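Why do we sort cans and snack bags?

By Wondimu Woldegiorgis, for the children's page of the Walau Reading Room

After a snack there are always some things left on the table. Before you put them all in one bin, stop for a moment and look at them. What are they made of?

A drink can is made of aluminum. Aluminum is a metal, and it is very light. When old cans go to a recycling factory, they are cut into small pieces and melted in a very hot oven. The hot metal becomes a big block, the block is rolled until it is thin, and from it people can make new cans. This can be done again and again.

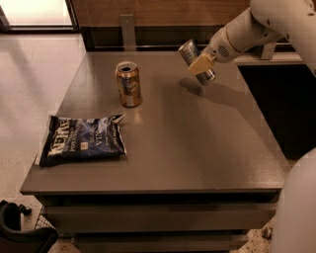
Two aluminum cans and a crumpled snack bag. Which ones go in the can box?

A snack bag is more difficult. Many snack bags shine like silver on the inside, so children often think they are metal too. Mostly they are plastic, with a metal layer much thinner than your hair. The layers are stuck together and it is hard to take them apart. In many towns such bags go in the normal trash.

You can try a small test. Squeeze a clean, empty bag in your hand and then open your hand. If it jumps open again, it is probably plastic. Kitchen foil stays in a ball.

How to clear your table:
Pour the last drops from the can into the sink.
Rinse the can with a little water.
Do not put your finger in the opening, the edge can be sharp.
Shake the crumbs out of the bag over the trash.

Our can box stands beside the door, and it has space for 155 cans. We empty it in July.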